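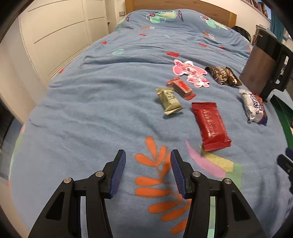
How to budget for a pair of hand-held grippers

Start with the job, then price the hardware. Ours was sorting packaged snacks into a tray in ordinary homes, so we needed two-finger grippers light enough to carry between rooms.

1. Get the full kit price. Hollano quoted us $2417 for a pair, and the mounting hardware was extra. Ask for freight and tax on the same page.

2. Set aside money for wearing parts. Finger pads are the first thing to go. We put $600 in the budget for pads, pins and spare linkages, and Areeba Satti keeps the tally in a plain spreadsheet.

3. Buy the props too. Snack packets, a tray and a bin to store them in won't cost much, but they need their own line. Choose a mix of colours and sizes — stiff bars, crinkly wrappers, soft pouches.

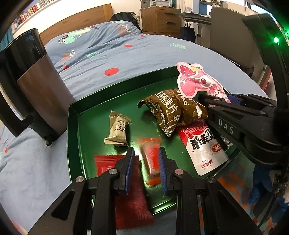 4. Budget for time in the room. We allow three hours per home, including set-up and putting everything back where it was.

5. Check the warranty. Jirnetti offered 24 months on its grippers but left out the pads. Bushra Talpur asked for that in writing before we signed anything.

6. Order early. Our supplier's lead time ran into April, so the purchase order had to be in by 13th January. If yours is tight, ask whether one gripper can ship ahead of the other.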